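# Trorklow Wedding Planner, desktop version: review

03/06/2021

I used the Trorklow planner to run the guest list and seating for a wedding in Manzano with 224 invited guests. The ceremony was in one building and the dinner in another, with 17 tables at the dinner and a separate head table. The software was installed on a laptop and synced to a phone. The notes below cover the version that was current in May.

**Guest list.** Import from a spreadsheet works if the columns are named the way Trorklow expects. Mine were not, and the import screen offers no way to match them by hand. I renamed the columns and tried again, and the second pass went through without errors. Households are grouped by mailing address. This fails for adult children who live at home and get their own invitation, so those have to be split one at a time. The split is under the Edit menu and not on the right-click menu, where most people will look first.

**Replies.** Guests answer on a web page by typing a code from the invitation. The code has eight characters and mixes the letter O with zero. Several older relatives called the couple instead. A reply can be entered by hand, but the meal choice defaults to chicken and is saved even if the field is never opened. Check every hand-entered reply.
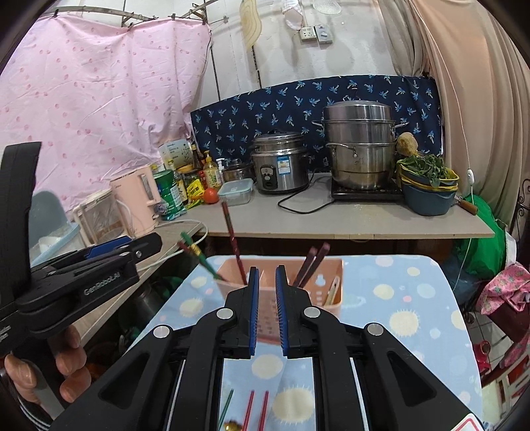
Seating is the strongest part of the program. Tables can be round, square or long, and the number of chairs is set for each one. Two guests can be tied together or kept apart, and the automatic layout respects both rules. It also has a linen preview, where a photo of a fabric can be laid over the table plan. A light blue cloth with cream, pale blue and small pink dots is a fair test of this feature: at full zoom the dots hold up, but in the room view the pink ones vanish and the rest turns to gray noise. Solid colors give no trouble. I would use the preview for picking a main color and stop there.

**Printing.** Place cards print 2 to a row on plain letter paper. There are templates for the Grarkico and Tusomari card stocks. The Grarkico template lined up on the first try. The Tusomari one was off by the width of a fold, and the margin setting that should fix it is ignored when the file is saved as a PDF. Printing straight from the program avoids the fault. Names longer than 30 characters are cut without warning, so double last names need to be checked on paper.

**Sync.** Changes made on the phone reached the laptop within a minute on home internet. At the dinner site the signal was weak, and the phone showed an old table plan until the app was closed and opened again. The app gives no time stamp for its last update. I carried a printed chart and used it for the door list.

**Budget page.** It adds and subtracts. Deposits and final payments cannot be linked to the same vendor, so each vendor with a deposit appears twice. A spreadsheet does this better.

**Good:** seating rules, table shapes, speed with a long list.

**Bad:** import, reply codes, name length limit, no time stamp on the phone.

Recommended for a large dinner with assigned seats. For a small wedding with open seating, the free version covers the guest list, and the paid features will mostly go unused.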